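3. The Student Project and How the Demonstrations Were Collected
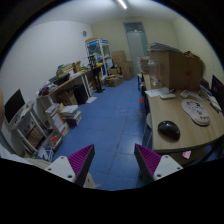 What did the students have to do in the project? They had to plan, record and label a set of short demonstrations with a hand-held gripper, and then train a simple policy on their own recordings.

Figure 1. View from the camera on the hand-held gripper, jaws open, in a room with desks along both sides of a blue tiled floor.

3.1 Setting

The project was part of an elective course in robot learning at Sheehan College. The course is open to students in their final two years, and most of them had written programs before but had never worked with a physical device. They worked in teams of two. Each team shared one gripper and kept the same gripper until the end of the course, so that small differences between the devices would not mix with differences between the teams.

We did not build a special recording area. In an earlier run of the course, all demonstrations were made on one clean table, and the policies trained on them failed when the table was moved or when other objects were near. For this reason we asked the teams to record in rooms which are in daily use. Figure 1 gives an impression of such a room. A desk with a mouse and a large cardboard box is on the right, a long table is on the left, and many other things are stored between and under them.

3.2 Task and procedure

Every team chose a task from the Drestcombe list, which we wrote for the course. The tasks on this list are short and need only one hand: pick up a small object and place it in a box, move a bottle from one side of a desk to the other, or put a sheet of paper on a stack. The teams wrote a plan of one page before they started. The plan had to say where a demonstration begins, where it ends, and what counts as a failure.

A recording session lasted 60 minutes. We asked for 20 accepted demonstrations per session, and the students were free to repeat a demonstration when they were not satisfied. They were told to keep the failed ones too. Several teams deleted them in the first weeks, and we had to repeat this instruction.

The instruction about walking was harder to explain. Some tasks begin away from the object, and the student carries the gripper to the desk with the jaws open. At first many students walked quickly and turned the wrist at the same time, and the position tracking was lost. After we showed them their own tracking curves, they moved more slowly - in some cases too slowly, and we then had to shorten the clips before training.

3.3 Labeling and training

The clips were uploaded to Womivex, our tool for labeling, at the end of each session. One student marked the start, the grasp and the release, and the partner checked the marks. When the two students disagreed, they wrote a short note and did not change the label until the next class meeting. These notes were useful for grading, because they showed how the students understood the task.

By April the whole class had 1,000 accepted demonstrations. All teams trained with Astow, a small code package prepared by the teaching staff. It has few settings, and we kept most of them fixed. The students could change the image size, the number of training steps and the choice of demonstrations. We wanted them to spend their time on the data, and the last of these settings was the one they discussed most.

3.4 Grading

The grade did not depend on the success rate of the policy. It was based on the plan, the quality of the labels and a written report in which the team explained its failures. A team with a weak policy could still receive the best grade, and the students were told so at the first meeting. Even so, many reports spent more space on the success rate than on the failed trials. In Section 4 we compare the reports with the recordings.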